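From: Giorgia Ferraro
To: suture-practice list
Date: April 28, 2026
Subject: Re: thread management, again

Ronaldo Espiritu wrote:
> My tails keep ending up everywhere except where I want them.
> Is it technique or am I cursed? Also, how do you lot park the
> needle between throws? Hatsue says never let go of it. Hatsue
> has better hands than I do.

Ronaldo,

Cursed, probably, but let's try technique first. My two habits, for what they're worth:

1. Know where both ends of the thread are before you touch the needle. Mine like to wander off into whichever corner has the worst light. Two strands running off side by side I can live with, but I want to be able to say which is which.
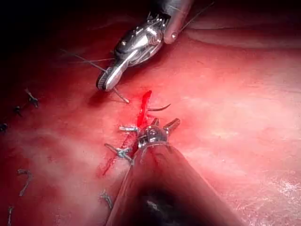 2. Look at the needle before you look at the jaws. A curved needle sticking out of one side of a red line is easy to find. The same needle after you've nudged it with a wrist joint is a hobby.

As for parking, Hatsue is right, and I've told her so, which I regret. I've got 19 pages of notes on this from October, mostly complaints. Anyone who wants them can write to me off list.

Giorgia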